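Teaching a delivery cart to cross the street

August 27, 2018

So my evenings have been going to Doma again! For anyone new, Doma is the little sidewalk cart I'm trying to train by example, and since April all of its examples have come out of a simulated city. I walk it around with a gamepad, it records what it saw and which way I pushed the stick, and later the network tries to copy me.

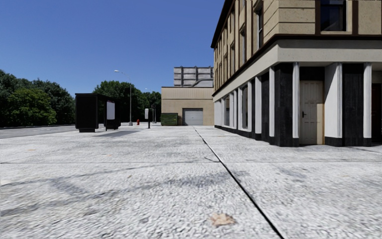

Screenshot: Jorkar simulator, from my own recording session

I started on the wide paved stretches like this one because I figured they'd be easy. Hmm. My first network kept steering away from dark streaks and stains on the pavement as if they were holes, so I went back and drove straight over as many as I could find – very therapeutic. I'm up to 1,470 clips now, and 93 of them are nothing but me rolling across smudges. 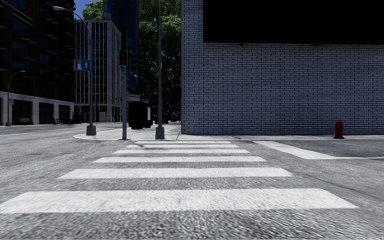 Crossings are a whole other headache. Going is simple to record, you push the stick forward and you're done, but waiting is dull and I kept cheating by skipping ahead. Only 58 clips had any decent waiting in them, and the network learned to barge right out. Now when the signal on the far corner is red, like it is there, I park at the stripes with my thumb off the stick and let the recorder run.

Next I want to redo the curbs, where my steering is still pretty jerky (sorry, Doma).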